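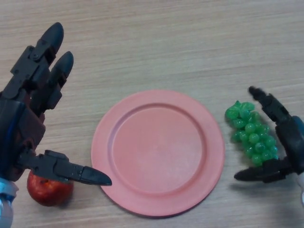
Our group set out to get a two-handed robot to clear and set a table by itself, using one fixed layout of food and crockery. The task we settled on in March was called Fruit to Plate. Each run begins with one hand at each piece of fruit and the plate between them. We used a small red apple on the left, a bunch of artificial green grapes on the right and a round pink plastic plate in the centre. The left hand has to put the apple on the plate, then the right hand adds the grapes. Both hands then go back to the sides.

Group members were Indrek Kütt (control software), Edgars Tamošiūnaitė (hands and wiring), Rostislav Říha (recording and labelling) and me, Heino Priedītis (testing and this report). We called the project Clumel.

Method

Rostislav and Indrek took turns driving the arms by teleoperation. We recorded 200 runs in total. Each one was watched back before it went into the training set, and any run where the operator bumped the plate or dropped a piece was thrown out. That left 189. We moved the fruit a little between runs, but always kept the apple on the left and the grapes on the right. In hindsight we should have swapped them at least some of the time.

The policy was trained on the lab computer overnight. Our first version took the camera view only. The second version also took the joint angles of both hands, and all the results below are for that one.

Problems with the grapes

The apple was the easier object. It is one solid shape and the thumb and fingers can close on it from most directions. The grapes were much harder. The bunch is narrow at the bottom, and if the hand closed too low it would swing and slide out. Also, the green plastic is shiny, and our colour-based tracking lost the bunch whenever the overhead light was on full. We turned the light down and put a sheet of baking paper over it, which fixed most of the tracking errors.

Edgars tried rubber sleeves on the fingertips for extra grip. They helped with the grapes but caught on the rim of the plate on release, so we took them off again and changed the grasp height instead.

The plate also moved. It is light, and a fingertip touching the rim was enough to push it along the table. We talked about sticking it down and decided against it, as the marking guide asked for unmodified objects. Indrek raised the release point so the hands stayed clear of the rim.

Results

We did our final tests on 2023-07-09. The apple was placed properly in nearly every trial. The grapes were less reliable, and most failures were from a grasp too close to the narrow end. On 3 trials the left hand let go of the apple early and it rolled off the table.

Further work

The next group should record runs with the fruit swapped over and with a second plate of a different colour. The training files and Edgars's wiring notes are in the Clumel folder on the shared drive. The spare finger joints are in the drawer under the bench, and two of them still need new screws.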